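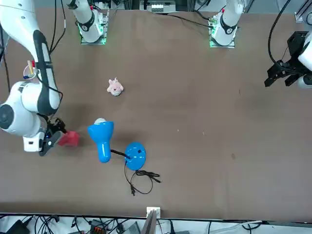
According to Inès Tessier, 172 good examples of one task will teach you more than 3,000 sloppy ones, and after a month at Testia I think I believe her! We're gathering examples for the learning system all through December, two arms, one brown table, and whatever we can find to put on it (the pink plush toy is everybody's favorite, the blue lamp is mine). I steer, the arms follow, and every try gets saved, even the clumsy ones. Those get their own label. I've gotten pretty fast, but three hours is my limit before my wrists complain. The next batch starts at 2 p.m., with new objects.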